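遥操作示教工位检查表（棋盘取放任务）及批注

分类：设备与安全 > 示教与数据采集 > 检查记录
10月　编制：Debashish Kodikara

适用范围：Testness 工位，单臂遥操作示教，从臂为 3D 打印结构、总线舵机驱动，任务为国际象棋棋子的抓取、移动与放置。主臂由操作员手持，从臂跟随。项目内部代号 Moon。Wiradby 工位的双臂配置另有表格，不适用本表。

填写规则：合格填“是”，不合格填“否”并写批注，未检查填“未检”。每个班次首次上电前完成第一至第三部分，示教过程中按第四部分抽查，下电后完成第五部分。不得事后补填。

一、机械安装

1.1 底座安装板与台面贴合，手推上臂无可感晃动。　是
批注：夹具紧固后复推一次。上一班记录只写了“已紧固”，没有写复推结果，下次请写明。

1.2 打印件无裂纹、无分层，重点看肩关节与腕部连接处。　是
批注：肩部输出盘内侧有一道浅色应力痕，长度与上月标记一致，未扩展。继续使用，每周复查。

1.3 夹爪固定螺钉齐全，无松动。　是

1.4 夹爪空载开合三次，动作连续，无卡滞和异响。　否
批注：第二次闭合时末段有顿挫。拆下活动指，清理转轴处的打印毛刺后重测三次，正常。改判合格，保留“否”的原始记录。

1.5 主臂扳机回弹正常，行程两端无死区。　是

二、电气与线缆

2.1 电源输出电压与舵机标称电压一致，极性已核对。　是
批注：主臂与从臂使用不同电源，插头外形相同。Tiravville 方面要求加贴标签，已贴在插头根部，贴在电源本体上的旧标签作废。

2.2 舵机线在各关节极限位置留有余量，不受拉。　是
批注：腕部旋转到正向极限时，外侧线束与上臂壳体有接触，没有受力。出厂走线就是这样，不强行捆扎。曾有人用扎带把线束收紧，结果肘部弯曲时插头被拔出半截，从臂中途掉线。

2.3 线束不进入夹爪工作空间，不垂落到棋子高度以下。　是

2.4 控制板外壳盖好，通风孔未被遮挡。　是

2.5 急停方式已确认。　是
批注：本工位没有独立急停按钮，断电靠带开关的插排。插排须放在操作员非持臂手一侧，伸手可及。操作员上电前口头确认一次位置，并实际按下一次。断电后从臂会失去保持力矩，直接下垂，下方不得有手。

三、标定与软件限位

3.1 主从臂零位一致，各关节偏差在允许范围内。　是
批注：零位用目测加读数双重核对。只看读数不够，舵机跳齿以后读数仍然可能正常。

3.2 软件速度上限设为额定值的 80%。　是
批注：新操作员头两个班次由带班人另行下调，数值写在班次页。

3.3 夹爪力矩上限已写入，断电重启后仍有效。　是
批注：重启后回读一次。固件升级会把该项恢复为默认值，升级当天必须重查。

3.4 肩关节软件限位为正负 90 度，主臂超限时从臂停在边界，不反弹。　是

3.5 主从通信中断时，从臂保持当前位置。　是
批注：测试方法为拔主臂数据线，不拔电源线。测试时从臂应处于低位姿态。 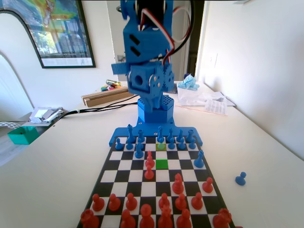 四、示教过程

4.1 棋盘位置与底座相对关系固定，每组示教开始前核对。　是
批注：棋盘被碰动后，已录的片段可以保留，正在录的片段作废，重新对位后再录。不要边录边用手推棋盘。

4.2 从臂动作期间，任何人的手不进入棋盘区域。　否
批注：第 19 段中，操作员用空闲手扶正一枚倾斜的棋子，此时从臂仍在跟随。该段已删除。正确做法：主臂回到停放位，暂停跟随，再伸手整理。已当面说明，操作员签字确认。

4.3 抓取姿态垂直向下接近，闭合前夹爪两指分居棋子两侧。　是
批注：相邻格有高棋子时，应先确定夹爪朝向再下降，不要下降途中旋转腕部。下降途中旋转容易扫倒邻子，而且这类动作混入数据以后，策略会学到同样的习惯。

4.4 移动高度高于盘面上最高的棋子，含夹持棋子的下缘。　是
批注：以王的顶端为准。抬升不足而侥幸通过的片段标为“可疑”，由复核人决定去留。

4.5 放置时底面接触盘面后再松开，不悬空释放。　是
批注：有两段松开偏早，棋子落下后站稳。按规则仍判失败，不因结果正确而保留。

4.6 被吃棋子移出棋盘，放在从臂路径以外。　是

4.7 操作员通过画面操作时，不同时直视从臂。　是
批注：直视所得的信息不在录制数据里。发现操作员抬头看实物，该段标记，累计三次换人休息。

4.8 连续示教不超过 32 段须停机检查舵机温度。　是
批注：读数以肩部和肘部两个舵机为主。夹爪舵机升温较快，夹持等待时间长时应单独查看。发现任一舵机触发过热保护，当组停止，不得复位后立刻续录。

4.9 失败片段有标注，注明失败类型。　是
批注：类型只用既有四项：未抓起、滑落、碰倒邻子、放错格。“操作不顺”不是失败类型，请勿再填。

五、下电与交接

5.1 从臂回停放位，有支撑后断电。　是
批注：先扶住上臂再按开关。

5.2 夹爪处于张开状态，未夹持物体。　是

5.3 数据已写入磁盘，段数与班次页一致。　是
批注：核对时连同已删除的第 19 段一起计入编号，不重排。

5.4 台面整理，底座与棋盘周围无影响下一班操作的物品。　未检
批注：交班时间提前，由下一班首检时补做，写入下一班的表，不写入本表。

遗留事项
（1）1.2 所述应力痕，星期日复查，如有扩展则更换肩部输出盘打印件。
（2）4.2 在软件侧增加暂停跟随的脚踏开关，已提需求，未排期。
（3）2.5 独立急停按钮的采购申请待 Tiravville 批复，批复前沿用插排断电方式。

检查结论：工位可继续使用，限于单人操作、单臂跟随模式。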